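Chapter 6
Comparing Grippers on the Same Arm

Before you start: Chapter 4 (mounting and tool offsets), Chapter 5 (writing a pick log). Bring your own log sheets, the lab copies run out.

Two grippers, one arm, one bin. That is the whole chapter. Sounds easy. Most student reports get it wrong anyway, usually in the first hour, by changing the gripper and the lighting and the speed all on the same afternoon and then blaming the gripper.

The numbers in this chapter come from the Zesard trials, run by Mbali Mkhize and Thulani Msimang over one long March. 1,370 pick attempts in total. 959 ended with the item out of the bin and held for the full count. The rest are more interesting and we spend most of section 6.4 on them.

6.1 What counts as a pick

Write this down before the first run. Not after. Mkhize's rule: item clears the bin wall, stays in the grip, gets set down where the program says. A drop over the wall is a miss. A pick that brings a second item along is a miss too, logged with its own code (D, for double). Msimang wanted doubles counted as half. They argued, Mkhize won, and the early sheets had to be be re-scored.

Also decide how many tries per item. The trials used 14 per item per gripper. Fewer and the results jump around too much to compare.

6.2 What goes in the bin

Mixed stuff. A bin of identical boxes will make nearly any gripper look good. You want round things, crinkly things, heavy-looking blocks, bowls that sit one inside the other. Nested bowls are nasty: the fingers have to choose a rim, and the program has to know which rim it chose. Soft packages fold when touched, so the grip point you planned may not be there anymore.

Put items against the back wall as well as in the open. Wall picks leave less room for the fingers, and thats where the two designs in this chapter part ways.

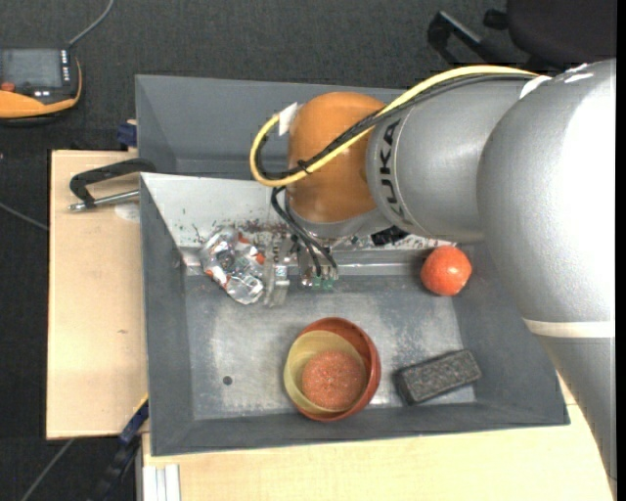 6.3 Setting up a fair run

Same arm, same bin, same items, same speed. Clamp down anything that can slide. Check the hoses and cables through the full wrist turn before you log a single pick; a line that pulls tight at one angle will cost you picks at that angle only, and it will look like a gripper fault.

Swap grippers between blocks, never mid-block. Re-teach the tool offset every swap. Yes, every swap. Msimang skipped it once on a Monday and lost 13 runs.

Log sheet columns: run, gripper, item, position (open / wall / corner), result, code, notes. Keep the notes short but do write them.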